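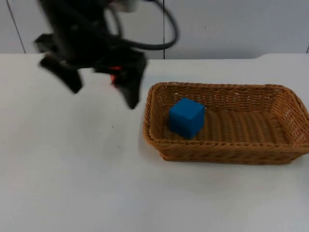

Parents in Skasville had been asking for plain blocks for years, according to one reader who wrote in from the Ismail side of town. The toy library on Dralach Street now has them. It added 200 wooden cubes to its shelves in May, along with a set of low wicker baskets to lend them out in.

The cubes came from Brelard, a small workshop north of town that also repairs the library's puzzles and pull toys. Families can borrow a basket for three weeks at no charge. Membership stands at roughly 500 households.

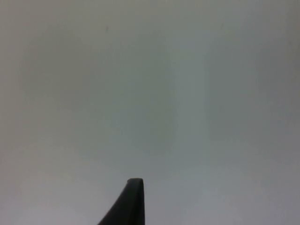
A basket is easier on small hands than a box with a lid, one member commented on the library's page, and it goes back on the shelf faster at cleanup. The same member asked for more blue ones.

Red and blue are the first colors out. Yellow and green are due before the end of summer, and the library plans to keep the colors mixed in every basket. Borrowers are asked to wipe the cubes with a barely damp cloth and not to soak them.

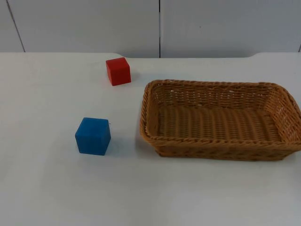 Lost cubes can be replaced at the desk for 50 cents each. The library opens at 10 a.m. and closes at 4 p.m., and baskets may be returned at the side door after hours.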